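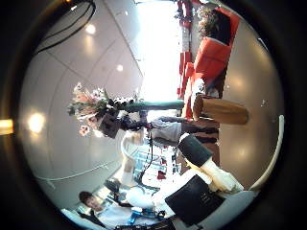
Neelam Thakur wrote under my last post that artificial flowers are fine as long as you never let a guest get within sniffing range, and that the real crime is a bouquet with dust on it. I have thought about this more than I would like. Guests in the lounge at Curnley get well within sniffing range. They sit down, they wait for whoever they're waiting for, and sooner or later they lean over and pinch a petal. I've watched a grown man in a good coat do it twice, apparently hoping for a different answer the second time.

For new readers: I look after the way the Curnley lounge looks, a job I got by complaining about the way the Curnley lounge looked. The budget for the season was $234. I had asked for more. I had also asked for a rug.

The red-orange armchairs were there before me and will be there after me. They are square all over and they've got opinions. Anything you put near them has to either match, and then you're living inside a tomato, or stand its ground. Pale pink stands its ground. I tried yellow in February and the place looked like a condiment station, so pink and white it is, lilies for the dark vase, plenty of green leaf. The light from that window does most of the work anyway. By midafternoon even the stool looks expensive.

I bought most of the stems at Aoun, where everything is sorted by color and nothing is sorted by price. My rule in there is to buy the stem that's slightly wrong. A perfect fake lily is the fakest thing on earth. You want one with a leaf going off in a direction of its own and a bud that never got around to opening. The woman at the register held up my worst one and offered me a discount, and I took it, so the system has its benefits.

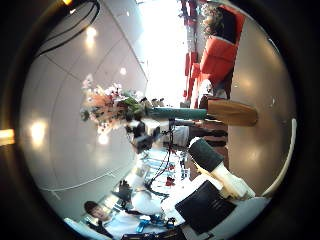
The other thing I've learned is to mix the pinks. If they all come from the same bin they go flat, like a birthday card. Put some peach in the middle, let the palest ones drift to the outside, then stick in a few little white buds where you'd otherwise be tempted to add a bow. Don't add a bow. I fluff the whole bunch once when I set it down and then again when I walk past it, and after that I try to walk past it less.

Dusting, for Neelam's peace of mind: a soft paintbrush, the cheap kind, working from the middle outward. The spray from Nutetti that everybody recommends left mine smelling like a dentist's waiting room, and a lounge is close enough to one already. A hair dryer on the cool setting also works, but it moves the dust to the chairs, where it becomes a different person's job. (Mine. It's also my job.)

Then there's the green. I love a bit of green felt under things. It makes whatever you set on it look as if it was put there on purpose, and for someone with my method that's a great help. White on green is about as safe as decorating gets, so naturally I couldn't leave it alone and wanted something a little rude to go with it.
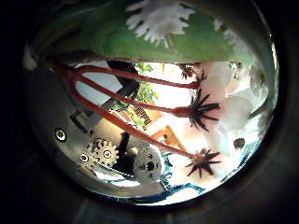 Fluffy white flowers on the green, with the red strands and their spiky ends.

Opinion is divided on the spiky ends. I've heard spiders and I've heard burrs, and one visitor asked if they were seasonal, without saying which season. I think they're terrific. A room full of soft petals needs one thing you wouldn't want to sit on, and that red is the only color I own that can hold a conversation with those armchairs.

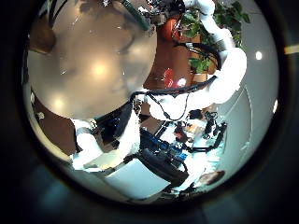 Which brings me to leafy plants, the subject I get the most mail about. Put them where there's light and stop moving them. I used to shift mine every week, looking for the perfect corner, and they sulked and dropped leaves on the floor in protest. Big leaves against a pale wall will forgive you a lot in the rest of the room. If you've got money for only one thing, get the plant, then borrow a vase.

I have $5 left. The Morivden catalog has a rug in it for $1667, and I've folded down the corner of the page.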